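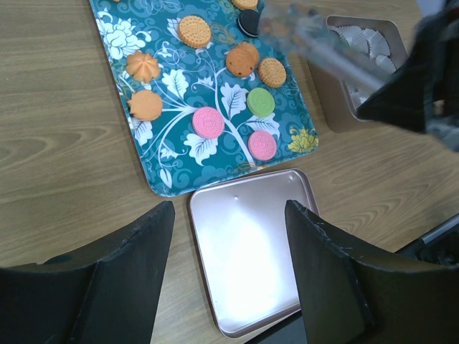
La bandeja de flores y la lata, sobre la mesa de madera.

Foro > Fútbol americano > Universitario > Banquillos y despachos

Tema: Senora se queda sin coordinador ofensivo, ¿alguien se cree el comunicado?

gradanorte_20
Comunicado de cuatro líneas colgado el martes a última hora: Cletus Yazzie deja de ser coordinador ofensivo de Senora "de mutuo acuerdo". Ni una explicación más. Dos temporadas, una línea nueva a medio montar y el quarterback titular con un año por delante. A mí lo del mutuo acuerdo me suena a que uno estaba de acuerdo y al otro le pasaron el papel.

Trolier
Yo no le veo tanto misterio. El ataque acabó con 2.696 yardas de pase y 1.158 de carrera. Con esa defensa, si corres así de poco, pierdes los partidos que perdimos. Alguien tenía que pagarlo.

gradanorte_20
¿Y quién decidió jugar con tres receptores abiertos y sin ala cerrada toda la temporada? Porque Yazzie venía de un ataque de carrera. Me cuesta creer que cambiara de religión él solito.

marea_baja
Eso mismo. En la rueda de prensa de julio Yazzie dijo que quería correr primero y pasar después. En la segunda jornada ya no corríamos ni en tercera y una. O le dieron la vuelta desde arriba o mintió en julio.

Dönmez
Perdón, pero en julio todos los coordinadores del mundo dicen que van a correr. Es como lo de "partido a partido". Yo fui a casi todos los de casa y la línea no abría un hueco. ¿Qué iba a hacer, estrellar al corredor contra el guard veinte veces? Perdimos a los dos tackles antes de octubre.

Trolier
A uno. El otro jugó tocado pero jugó.

Dönmez
Jugó es mucho decir.

pelotazo_y_fuera
Me han dicho que ya hay sustituta hablada: Sofia Brandão, la de entrenadora de quarterbacks. Que asciende esta semana. Lo dejo ahí.

gradanorte_20
¿Te lo ha dicho quién? El año pasado también "te habían dicho" que venía un kicker australiano y seguimos esperando.

pelotazo_y_fuera
Lo del kicker se cayó por la matrícula, ya lo expliqué en su hilo. Esto me llega de alguien que entra en el edificio. Si no te lo crees, espera al anuncio.

gradanorte_20
Esperaré, qué remedio.

marea_baja
Si es Brandão me parece bien, el chaval mejoró mucho en lectura. Ahora, si la suben para que el entrenador jefe siga cantando las jugadas por detrás, estamos donde estábamos y con una persona menos en el cuerpo técnico.

Trolier
No hay ninguna prueba de que cantara las jugadas el jefe.

marea_baja
Contra Plikow, último cuarto, cuarta y dos. Míralo otra vez. Yazzie tiene los brazos caídos y la tablilla la lleva el otro.

Trolier
Una jugada. Y a lo mejor era la cuarta y dos lo que decidía el jefe, que en casi todos los equipos lo decide él.

Dönmez
En esto doy la razón a Trolier. Y añado que aquella jugada salió bien, lo que pasa es que luego hubo un holding.

lateral_largo
Me preocupa más el reclutamiento que quién lleve la tablilla. Yazzie se movía él solo por los institutos de la zona sur y había al menos un par de chavales de línea comprometidos de palabra. ¿Alguien sabe si siguen?

pelotazo_y_fuera
Uno ha borrado el nombre de Senora de su perfil. El otro sigue con la foto con la camiseta puesta.

gradanorte_20
Lo que faltaba, analizar el equipo por las fotos de perfil de chicos de diecisiete años. Mientras el club no diga quién lleva el ataque en primavera, todo esto es ruido. Y el "mutuo acuerdo" sigo sin tragármelo.

Dönmez
Pues pregúntalo en la charla con los abonados, que es a las 20 h y luego siempre decís que no deja preguntar.

gradanorte_20
Fui a la anterior. Cogieron tres preguntas y dos eran sobre el aparcamiento.

lateral_largo
La del aparcamiento era mía y sigue sin arreglarse.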